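How to Get Brown Stains Off a White Table Cover or Board

White surfaces show everything. Coffee, tea, soy sauce, cocoa and rust all leave a brown mark, and each one comes off in a slightly different way. The steps below work for painted boards, coated paper covers and vinyl sheeting. Plain uncoated paper can't be washed, so if that is what you have, skip to the last section.

What you need

A soft dry brush
Two white cotton cloths
Dish soap
White vinegar
Baking soda
A small bottle with a cap for mixing

Colored cloths can bleed dye onto a damp white surface. Old undershirts are fine.

Step 1. Brush before you wet anything

Dry dirt turns to mud when water hits it. Go over the whole surface with the dry brush, working from the middle to the edges, and lift the crumbs off with a folded piece of paper. Do not press. Specks that stay put after brushing can be flicked up with the corner of an old plastic card.

Step 2. Test a corner

Mix a few drops of dish soap into a cup of lukewarm water. Dab it on a corner that doesn't show and wait until it dries. If the finish goes dull or the surface swells, stop there and use only the dry methods.

Step 3. Work on the marks

Pour the soap mix into the small bottle so you can put down one drop at a time. Wet the cloth, not the surface, and blot from the outside of the stain toward the center. Turn the cloth often. Rubbing in circles spreads the color and leaves a gray halo that is harder to remove than the original stain.

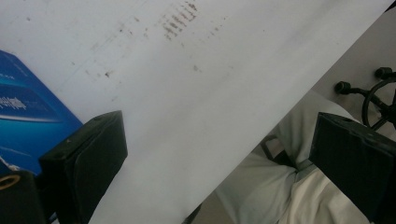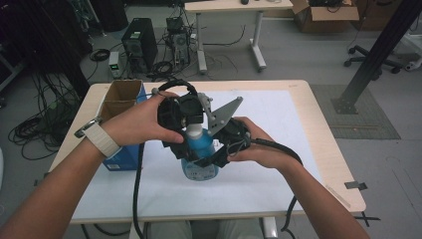 White sheeting shows every mark. Look it over in good light before you start.

For tea and coffee, follow the soap with equal parts vinegar and water. Leave it on for 2 minutes, then blot with plain water. For grease, sprinkle baking soda on the dry stain, let it sit for 29 minutes or so and brush it away before using soap. Rust needs lemon juice and patience. Julián Cordero, who sent in the lemon tip, repeats it up to four times on his painted shelves.

Never mix vinegar with bleach.

Step 4. Rinse and dry

Wipe once with a cloth dampened in plain water, then dry with the second cloth. Stand boards upright. Lay vinyl flat, away from heaters, or the edges will curl.

If the surface is plain paper

Use the dry brush first, then a white vinyl eraser, stroking in one direction only. Gray smudges usually lift this way. Brown stains that have soaked in won't, and you will wear through the paper trying. Turn the sheet over if the back is clean, or replace it.

Keeping it clean longer

Put a tray under anything that drips. Blot spills right away, and wash your hands before you smooth the cover down, as fingerprints from an oily hand darken over a week or two. Azadeh Asadi keeps a roll of spare paper under her craft table and changes the top sheet every month. Store spare rolls on end in a dry closet with the wrapper still on.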